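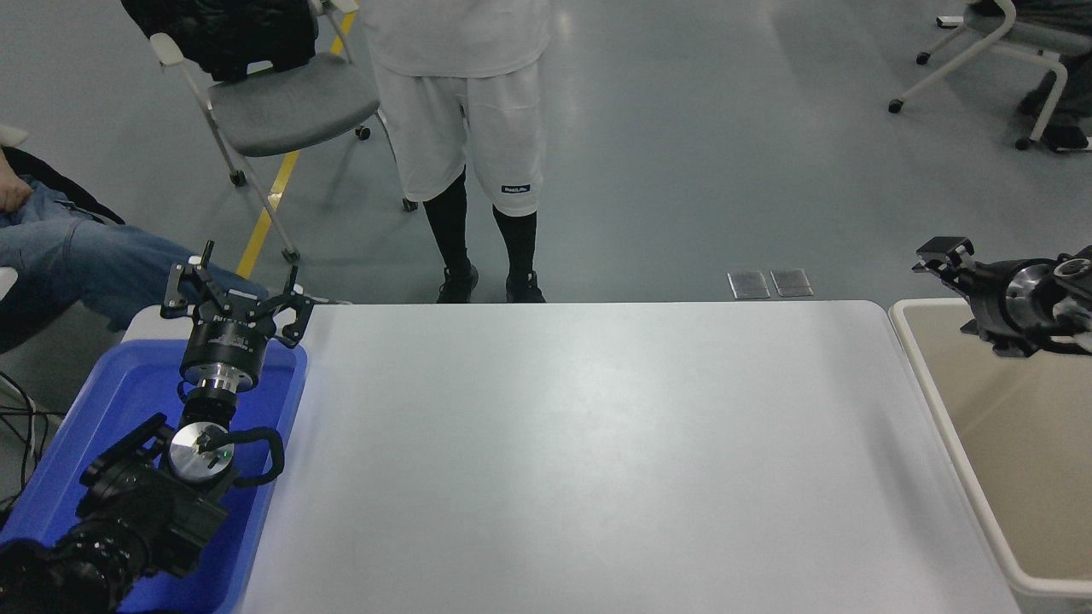 Hako: The Workroom in Pictures

Hako is the large workroom on the ground floor of the Wornura building. It reopened in April with new tables, chairs on wheels, a set of plastic trays and bins, and a newly coated gray floor. The pictures in this gallery were taken by Usha Iyer and Tharun Poduval over the spring. They are grouped by subject and don't follow the order they were taken in. Captions are by Setareh Heydari.

Click any picture to see it larger. Use the arrow keys to move through a group.

THE FLOOR

Old tile, north end
The brown tile before it came up. The dark patch marks where the photocopier stood.

Tile removed
Bare concrete with lines of old adhesive. Scraping took longer than laying the new coat.

First coat of epoxy
Taken from the corridor, looking in through the open double doors. The room was closed to foot traffic until the following week.

Second coat
Gray, same product, slightly darker than the sample card. The far wall shows the color better than the near one.

Laying out the yellow lines
Tharun and Quyên Dương with a chalk string. The lines mark the walking route between the work areas and the exit.

Yellow line, finished
One of the long runs. Chairs and bins may be rolled over a line but should not be left on one.

Small floor plates
Metal plates of the kind used in several spots in the room. They are low enough to step over, but please look down when carrying a tray.

Scuff test
A black mark left by a shoe, half of it cleaned off with a damp cloth and dish soap. No solvent was needed.

THE TABLES

Unloading
The first tabletop coming off the truck at the side entrance. Tops and legs were shipped separately.

Tops against the wall
White rectangular tops stacked on edge with cardboard between them. We ordered 3 sizes. The large ones are in the main part of the room and the others are along the windows.

Leg brackets
Close-up of the underside. The bolts take a 5 mm key, which hangs on a hook inside the supply closet.

Height check
Thenmozhi Nair measuring from the floor to the tabletop. All the tables are set to 30 inches. If you change one for a project, please put it back.

Rounded corner
The corners are rounded, which was the main thing people asked for after the last set. The old tables had square metal edges and caught on clothing.

Matte finish
The same tabletop by window light and with the overhead lights on. The old glossy tops reflected the ceiling lights and made it hard to see small parts.

Pencil marks
A practice layout drawn directly on the tabletop in soft pencil. It came off with an eraser. Please don't try this with markers.

The invoice
Final cost for the tables, including delivery, was $2,125. The picture shows the page pinned to the notice board for anyone who asked.

Old tables leaving
Two of the square-edged tables on their way to the print shop across the yard. The rest went to the reuse center.

THE CHAIRS

Chair, opened
Gray seat and back, white frame, caster wheels. The chair folds when the seat is lifted.

Chair, folded
The same chair ready for storage. Folded chairs stand up by themselves if the floor is level.

In the rack
There are 17 chairs and all of them fit on the rack when the seats face the same way. When one is turned around, the last chair does not go in.

Wheels
A caster after a month of use, with thread and hair wound around the axle. Quyên cuts this out with small scissors on Fridays.

Chair used as a coat rack
A black jacket on a backrest. There are coat hooks by the door, but most people hang their things on the nearest chair, so we have stopped putting up signs.

The dark chairs
A few of the older dark chairs were kept for people who wanted something heavier that does not roll away when they stand up.

Wobble
Setareh's own chair, with a folded piece of card under one wheel. It has since been fixed.

TRAYS AND BINS

Blue trays, stacked
Plastic, with raised rims. The rim keeps small things from rolling off when a tray is carried across the room.

One tray, one job
A tray set up for a sorting session, with a paper label clipped to the short side. Labels are in the top drawer of the supply closet.

Washing the trays
Done in the deep sink next to the kitchen. Warm water only. One tray was put in the dishwasher and came out bent.

The bent tray
It is still used for draining brushes.

White bins
These stand on the floor beside the tables. The first place we tried was underneath, where they were kicked.

Bin next to a table
Placed close against the long side so that things can be cleared off the top straight into the bin. Leave room on the other side for walking.

Bin inside
The insides are beige. Small white items are easier to find against it than they were in the old all-white bins.

Lids
The lids arrived in a separate box a week after the bins and were left in the corridor. If you find one elsewhere in the building, it belongs here.

Labels, first version
Handwritten by Thenmozhi on masking tape. These lasted better than expected.

Labels, second version
Printed. The glue did not hold on the textured plastic, and most of them were on the floor by the next morning.

CABLES

Before tidying
Extension cords under the window tables. Several of them were plugged into nothing.

Sorting by length
Cords laid out on the corridor floor from shortest to longest. The short ones went back into use and the very long ones are in the closet.

Cable ties
Reusable fabric ties in black. Do not use the plastic kind, as they have to be cut off.

Loose cables at the edge of the room
This part is still unfinished. Cables that run across the floor should stay on the outer side, away from the yellow lines.

SUPPLY CLOSET

Closet door
The code is the same as for the front door.

Top shelf
Paper towels, spare light tubes, a box of door wedges. A step stool is kept behind the door.

Middle shelf
Tape, scissors, labels, pens and the folder with the room rules. The scissors with the orange handles are for paper only.

Lower shelf
Cleaning supplies. The spray for the tabletops is the clear one. The blue spray is for windows and leaves streaks on the tables.

Tool hooks
The outline of each tool was traced on the board by Tharun. The outline without a tool was for a level that has been missing since the move.

The box marked Thomas
It came with the room and contains curtain rings. Nobody in the building is called Thomas. We kept the box.

PEOPLE AND WORK DAYS

First morning
Usha, Quyên and Thenmozhi carrying tabletops in from the side entrance. The door is held open with a paint can.

Lunch in the yard
The room had no tables in it yet and the kitchen was full of chairs, so everyone ate outside.

Putting up the notice board
It was hung twice. The first position covered the thermostat.

What people wear
There is no dress code in the workroom. Shorts and a T-shirt are fine in warm weather. Closed shoes are required at all times, including for visitors.

Visitor sign-in
The tablet by the door runs Visitz. Enter your name and the name of the person you are meeting. If the screen is dark, touch it once and wait.

Clearing up
The end of the day, a little before 6 p.m. The order we use is trays first, then bins, then tabletops, then chairs, then the floor.

Sweeping
The wide broom works on the gray floor. The old string mop does not, and leaves lint along the yellow lines.

Last picture of the spring
Usha in the doorway with the keys, taken by Tharun.

ABOUT THESE PICTURES

You may use the pictures for building business, such as booking pages and notices. Please credit the photographer. For any other use, or if you are in a picture and would like it taken down, write to Setareh at the front office.

More pictures will be added when the window blinds are in. The blinds have been ordered in white.

Other galleries: The Kitchen | The Yard | Side Entrance and Ramp | Print Shop

Back to Wornura building pages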